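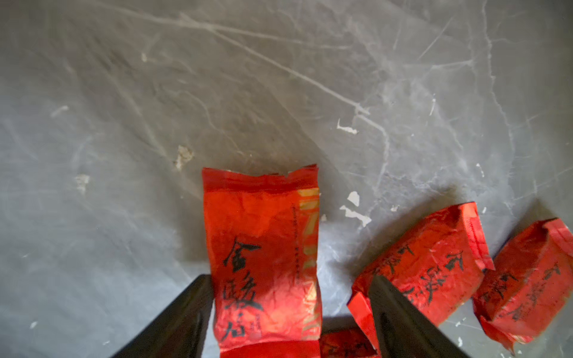

We've moved all our visitor badges over to Larex, the desktop badge program, and I said I'd write up how it went. The old setup was a spreadsheet and a label printer. Reception typed a name, printed a sticker and hoped it stayed on. Ours came off jackets by lunchtime and ended up on tables next to everything else, like the four red foil tea packets with the black Chinese lettering. We wanted proper cards with a clip and a slot.

Setup took one morning. You install it, plug in the printer and pick a card template. It found our Grolau printer without a separate driver. The older one upstairs needed the driver from the disc, so keep the disc.

Importing names was the slow part. Larex wants first name and surname in separate columns and ours were in one. Venla Lindqvist split them for me. Check accented letters before you print a batch. Lenni Hämäläinen came out as a row of question marks until I saved the file again as UTF-8.

Photos: crop them first. The auto crop is fine for people facing the camera and poor for everyone else. I redid 11 by hand.

We printed 100 cards in the first run and had to bin 2. Both had a white line down the left side. I ran a cleaning card through and the line went away – do that before a big batch.

Colour ribbons run out sooner than you'd expect if you print both sides. We now print the back in black only. It has the phone number and the return address on it, so colour was a waste.

One thing I don't like: expiry dates are set per template and not per card. For contractors on different end dates I've had to make three copies of the same template. I've asked support if that will change. No answer yet.

Next job is the Brilon site, which has 60 staff and no printer. Will add to this thread once their cards are done.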